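Preguntas frecuentes sobre cesteros para palillos y cubiertos

Respuestas de Analyn Evangelista, de la tienda Traltulis. Vendo menaje desde hace 16 años y desconfío de casi todo lo que pone en las etiquetas, incluidas las que pego yo.

¿De verdad hace falta un cestero solo para palillos?

Depende de cuántos palillos laven en casa. Si comen con ellos una vez al mes, un vaso alto cumple igual y ya lo tienen pagado. Si los usan a diario, el vaso empieza a dar problemas: el agua se queda en el fondo y las puntas pasan la noche en remojo.

¿Sirve cualquier cesto de plástico con agujeros?

No me fío. Muchos llevan los calados en la pared delantera porque quedan bonitos, y luego el fondo es casi macizo. Por una nube recortada no se va el agua que está abajo. Antes de comprar, denle la vuelta y miren la base. Si no hay ranuras ni patas que la levanten de la encimera, déjenlo en la estantería.

¿Qué quiere decir «dividido» en la etiqueta?

Que en algún sitio hay un tabique, o eso dice el fabricante. He visto separaciones tan bajas que los palillos se cruzaban por encima en cuanto metías el segundo par. Comprueben que el tabique suba al menos hasta media altura. La foto impresa en la pegatina no cuenta como prueba. 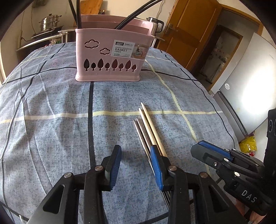

Otra cosa es que la división sirva para algo. En mi casa va la madera a un lado y el metal al otro, porque se secan a ritmos distintos y así saco primero los metálicos. Si todos sus palillos son iguales, paguen por un cesto sin dividir y listo.

¿Madera o metal?

Los de metal aguantan más y resbalan más. Los de madera agarran bien los fideos, pero hay que jubilarlos cuando se agrietan. Bienvenido Quiambao, que lleva el almacén, defiende que la madera sin barniz «se cuida sola». Le he visto tirar demasiados pares con moho como para creérmelo.

¿Los guardo con la punta hacia arriba o hacia abajo?

Para escurrir, hacia arriba, siempre que los agarren por el mango al sacarlos. Hacia abajo solo si el fondo está bien limpio, y pocos fondos lo están.

¿Cómo se quita la pegatina del frente?

Con agua templada y paciencia. Lo del secador funciona a veces — en plástico fino puede deformar la pared. El pegamento que queda sale con unas gotas de aceite de cocina y después jabón. No rasquen con cuchillo: en un acabado brillante, la raya se ve para siempre.

¿Cada cuánto hay que lavar el cestero?

Una vez por semana, con cepillo pequeño y metiéndose en las esquinas y en los calados. Cuanto más dibujo tenga, más rincones para la cal. Es lo que menos me gusta de los modelos con figuritas, y son los que más se venden.

¿Puede ir al lavavajillas?

Si el fabricante no lo dice, supongan que no. El modelo Grodley lo indica en la base; del Drirerov me aseguraron por teléfono que sí, pero no he conseguido que me lo pongan por escrito.

¿Cuánto pesa cargado? ¿Se vuelca?

El que uso en casa, lleno de palillos y cucharas, dio 419 gramos en la balanza. Los altos y estrechos se vuelcan si se carga todo a un lado. Una base ensanchada ayuda, aunque tampoco hace milagros.

¿Hacen cambios?

Sí, con el tique y sin usar, en el mostrador de la calle Mercado. Los viernes por la tarde no tramitamos devoluciones.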